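Droltport Community Threads
Minutes of the general meeting
Held Sun 11 February in the side room of the Rurkden Street hall

Present: Wanting Zou (chair), Yiran Cui (minutes), Hongmei Shi, Rongrong Qin, Pylyp Stasiv, and other members as per the sign-in sheet.

Apologies: Mrs Lü.

The meeting opened at 2.05 pm.

1. Minutes of the previous meeting

Taken as read. One correction from Pylyp: the shelving was bought second-hand and did not come from the school. Accepted with that change. Moved Hongmei, seconded Pylyp. Carried.

2. Matters arising

Shelving is up along the back wall. The bottom shelf is bowed and should only hold light bags until Pylyp can put a batten under it.

The key to the side door has been copied. Wanting and Rongrong each have one. Hongmei has the original.

The letter to the council about the downpipe has gone and there has been no reply. Yiran to ring this week.

3. Money

Balance at the start of the month was $2,000, which includes the grant instalment. Spending since then has been on tubs, labels and a replacement iron. Receipts are in the blue folder.

Hongmei asked if the iron could be claimed against the grant. Wanting thought not, as the grant wording says "storage and sorting". Yiran to check the wording and report back. Until then it stays in general expenses.

Report accepted. Moved Rongrong, seconded Yiran. Carried.

4. Hats and caps

This item took up most of the afternoon.

Rongrong reported that the hat donations from the Cistar drive have come in faster than expected and were put away without being checked. The count so far is over 800 pieces, taking in beanies, sun hats, caps and a number of children's bucket hats. They are in tubs under the window and on the second shelf.

The main question was how caps are to be handled and put away. At the last sort people did it in different ways. Some were stacked one inside the other, some were laid on their sides and some were folded flat with the front pushed in. Hongmei said the folded ones come out with a crease across the front panel and it does not always steam out. Pylyp said nesting takes the least room by a long way and he did not want to lose a whole shelf to caps.

Discussion on black caps in particular. They show every bit of lint and are the ones most often handed back at the stall. Rongrong would like them gone over on the table under good light before they are tagged. A lint roller works on the smooth panels but is less use on rough weaves, where a stiff clothes brush does a better job. Hongmei has two brushes she can leave in the drawer.
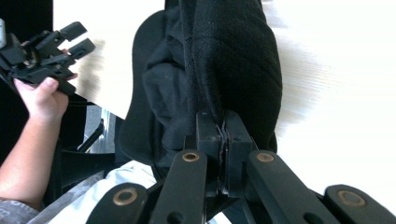 Item 4: black cap on the sorting table, turned on its side.

Wanting asked that softer fabric be eased out by hand before a cap goes into a tub, as bunched material sets that way if it sits for weeks. She also asked people not to pull caps out of a full tub by the brim. Lift off the ones above first.

There was some disagreement about washing. Hongmei was in favour of washing everything that comes in. Rongrong pointed out that older caps can have a cardboard stiffener in the brim and it goes to mush in the machine. Pylyp said there is no way to tell from the outside except by bending it a little and feeling for it, and he has been wrong before. After some back and forth the following was agreed:

- Caps are brushed or rolled on both sides, inside band included.
- Marks are spot cleaned with a damp cloth and a small amount of wool wash. Caps dry on the rack overnight, brim down.
- No caps in the washing machine. Beanies may go in on cold, in a mesh bag.
- Caps are nested in lots of 17, which is what fits across the tub without crushing the end one.
- Nothing is folded.
- Anything with a torn band, a split brim or staining that does not shift goes in the rag bag. If unsure, leave it on the table for Rongrong.

Moved Rongrong, seconded Hongmei. Carried, Pylyp abstaining on the size of the lots. He would like it noted that the larger tubs would take more.

Tags: the string tags are catching on the back closures. Yiran suggested a loop of cotton through the closure, with the tag tucked inside the cap. To be tried on one tub first. Colour coding stays as is, green for children's and white for adults'.

ACTION: Hongmei to bring brushes. Rongrong to write up the cap list and tape it inside the cupboard door. Yiran to buy cotton.

5. Sorting table and room

The light wood-grain table stays where it is for now. Wanting said that it is being used for tea as well as for sorting and there was a ring left on it last month. Cups are to go on the bench by the sink from now on.

Pylyp has offered to fit a second lamp at the far end. The hall has said yes provided nothing is screwed into the wall, so it will be a clamp lamp. He will bring one from home to try before anything is bought.

The floor needs sweeping after each session, including under the table. The broom has gone missing again. If anyone has taken it through to the main hall, please return it.

6. Winter stall

The stall will be in July as usual. The organisers have asked for numbers early this year. Wanting proposed taking 7 tubs in total, with hats and gloves at the front and coats on the rail behind. Hongmei would prefer coats at the front, as people walked past them last year. No decision. Both layouts to be drawn up and brought to the next meeting.

Prices to stay the same. Hongmei asked whether children's hats could be free to families who ask. Agreed without a vote.

Transport: Pylyp's trailer is available. A tarp is needed, the old one having perished along the fold. Rongrong thinks there is one in her shed and will look.

7. General business

Yiran reported that the phone number on the noticeboard is out of date. She has crossed it out in pen and will print a new sheet.

Mrs Lü has sent a bag of buttons and some zips with her apologies. Thanks recorded.

Rongrong asked if the sessions could start half an hour earlier while the afternoons are hot. Those present were happy with this. Wanting to let the hall know and to confirm by email once the booking is changed.

Pylyp asked about coat hangers. There are too many wire ones. Members are asked not to bring any more.

Meeting closed at 3.40 pm. Date of next meeting to be advised by email.

Minutes taken by Yiran Cui. Corrections to Yiran before the next meeting please.

3 shares | 2 comments

We use cookies to remember your settings on this site. OK | More information

Contact us | © Droltport Community Threads | Back to top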